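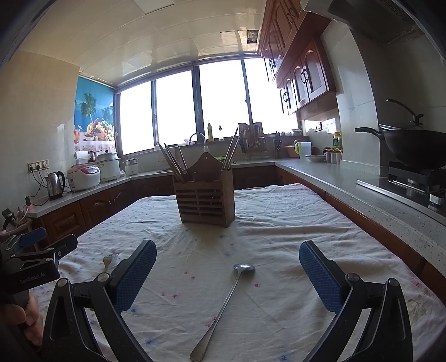

Opening (leave the slide up while people sit down)

Hello, thanks for having me. I'm talking about house rules for hand-held grippers, the ones we wrote at Eltach and then rewrote after everybody ignored the first lot. Version one had 42 rules in it. I couldn't have recited ten of them myself! The one you'll get today fits on a single sheet, and I've left copies by the door.

Mention: a normal kitchen table, flowery cloth, spoon between the fingers, fork off to the left, chopsticks in their holder. Say that spoons are where everyone starts with us. New people do 500 goes with spoons, forks and chopsticks before they're allowed near a blade, and yes, they moan about it (I moaned too).

Table rules

Ask for a show of hands: who has a written rule for what's allowed on the table? Usually very few.

Ours goes: only the things on the task card, plus whatever they live in. Phones and mugs go elsewhere. Check the pads and the pivot screws before you start, and again after lunch. If a screw is loose, stop and tell the lead, don't do it up with your thumbnail and carry on. I have done exactly that, so go easy on people who own up.

Cloths are allowed. Busix wanted bare tables only and we argued for most of February. My view is that real homes have tablecloths with creases in them, so the rule should cope with creases. Pause for the Busix people to heckle.

Knives next. Slow down for this bit.

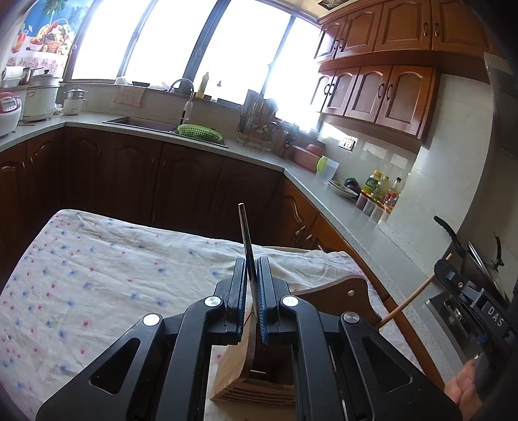
Sharp things

Point at the knife, upright and part way out of the block, with both fingers closed on it. Then point over to the right edge, where there's a hand on the second gripper. That's the distance I want to talk about. Two tools at one table is fine by our rules, but only one of them moves while a blade is out, and whoever has the blade says "out" and "in" aloud. It feels daft for the first morning.

Blade goes back in the block between goes. Never flat on the cloth.

Reporting

Near misses go in the Hapeta log, same day, 2 lines is plenty. We're past 1,000 entries now and most are dull, which I'm happy about. Reka keep theirs on paper and it works just as well.

If time's short, skip the Reka bit and go straight to questions. Someone will ask about gloves. Answer: still arguing.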